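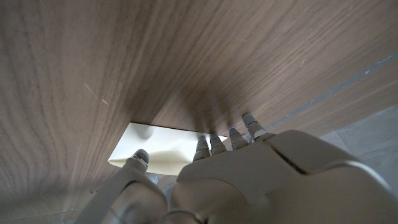 Walnut-look top, a few pale scratches

Family Days Out > Water parks and lakes
Topic: Plalteden with small children, one day or two?

sota_n
Posted September 1, 2018

Hello everyone. I am Sota Nishimura, I have read this forum for some time but it is my first post, so please excuse me if I choose the wrong section.

We want to go to the Plalteden water park in the school holidays with two children. The older one is nine and swims well. The younger one is four and likes water only up to the knees. My wife does not like slides at all. We will stay with friends in Gredanlow and take the Lerel bus, as we have no car.

My questions:

Is one day enough for us, or is it better to buy the second day?
Can the four-year-old do something on the lazy river, or is there a minimum height there too?
Is the last Lerel bus really at closing time? The timetable I found is from last year and I am not sure that I should trust it.

The family day ticket is $37 on the website and the second day is half price if you buy it before you leave the park. It seems a good price, but I don't want to pay for a day when everybody is tired and only wants to sleep.

Thank you in advance for any advice.

kelpie_mum

Welcome Sota! One day. I would say one day to anybody with a four-year-old. Ours were finished by two in the afternoon and we spent the rest of the time on the grass with chips. Lovely grass though, and plenty of shade at the lake end!

Lazy river: no minimum height, but under-sixes must sit in a double tube with an adult. The double tubes are the green ones and they go quickly in the morning, so get one early and hold on to it.

brasslantern

I disagree about the one day. We did one day last May, just before they closed for winter, and the queues for the big slide were short, and still our nine-year-old cried at the gate when we left. With one keen swimmer and one paddler you will split up, one parent with each child, and you will see very little of each other. On the second day you can swap. For half price it's a bargain.

kelpie_mum

Swap with whom? He wrote that his wife doesn't like slides!

brasslantern

Fair point, I read too fast. But a nine-year-old can ride most of the slides alone. There is a wristband for it, you ask at the ticket office and show something with the child's age. The parent stands at the bottom and waves.

tunnelvision

Long-time Plalteden person here, I have been going since 2000, when it was one pool and a kiosk. Some details that may help.

The long tube ride is 1238 metres according to the sign at the start. I don't believe this. I think they count the path you walk to come up again. But it is long, and a nine-year-old will want it many times. The minimum height is painted on the post at the bottom of the stairs, so check there before you climb, the staff at the top will send you back down without mercy.

The wave pool runs ten minutes on and then a rest. At the shallow end the small ones can sit and the water comes to their stomach. It is good for a four-year-old if you go when the waves are off and let them get used to it.

Water temperature: cold in spring. They heat the toddler pool and nothing else. Bring a rash vest for the little one.

sota_n

Thank you very much for the quick answers. The wristband is very useful to know, I did not find it anywhere on the website.

@tunnelvision, is the toddler pool far from the long tube ride? If my wife sits with our daughter at the toddler pool, I would like to be able to walk between them easily.

tunnelvision

Five minutes if you go by the kiosk. There is a shortcut behind the changing rooms, but the ground is rough and you need shoes.

dot.and.carry

On the Lerel bus, please be careful. The last one does not leave at closing time. It leaves twenty minutes before. We missed it last season and paid for a taxi to Gredanlow, and the taxi cost more than the tickets. The driver told me this was common and he seemed very happy about it.

The stop is also not at the main gate any more. It is across the car park, next to the overflow paddock. Ring Lerel the day before and ask.

kelpie_mum

It was at the main gate when we went in January?

dot.and.carry

I was there in March and it was at the paddock. Maybe they move it when it's quiet. Another reason to ring.

brasslantern

Food: take your own. You're allowed one esky per family, no glass. The only food inside that I would pay for is Mizuno, the noodle counter near the wave pool. The rest is pies that have been warm since breakfast.

tunnelvision

The pies are fine.

brasslantern

The pies are not fine and you know it. You said so yourself in the Easter thread.

tunnelvision

I said the sausage rolls. Completely different matter.

quietcarriage

Coming in from another side. If you stay in Gredanlow anyway, consider leaving a free day there in the middle. The foreshore has a splash area which costs nothing, and after a big day at the park a four-year-old will be just as content there. Then you can decide about the second park day... except that the half-price offer is only valid if you buy before leaving, as you wrote. Can anyone say if the second day must be the next day?

dot.and.carry

Any day within a week, last season. It's printed on the ticket.

sota_n

Then I think our plan is like this. We go on the first day with the early bus, take a green tube, and ask for the wristband. After lunch we look at how everybody feels. If my son wants more, I buy the second day only for him and me, and my wife and daughter go to the foreshore in Gredanlow. I don't know if they sell the second day for one adult and one child when we have a family ticket, so I will write to the park and ask.

I will also ring Lerel. My spoken English on the telephone is a little slow, but I have found that people are patient if I say at the start what I want to know.

kelpie_mum

Good plan, and I still say you'll be glad of the rest day! Please come back and tell us what the park answers about splitting the ticket, I've wondered about that too.

sota_n

I have an answer from the park already. The second day can be bought for single persons, also with a family ticket, but everybody who wants it must be at the ticket office with their wristband on. So don't cut it off at lunch. They did not answer my question about the bus stop.

tunnelvision

They never do. Ring Lerel in the morning, the office closes at three.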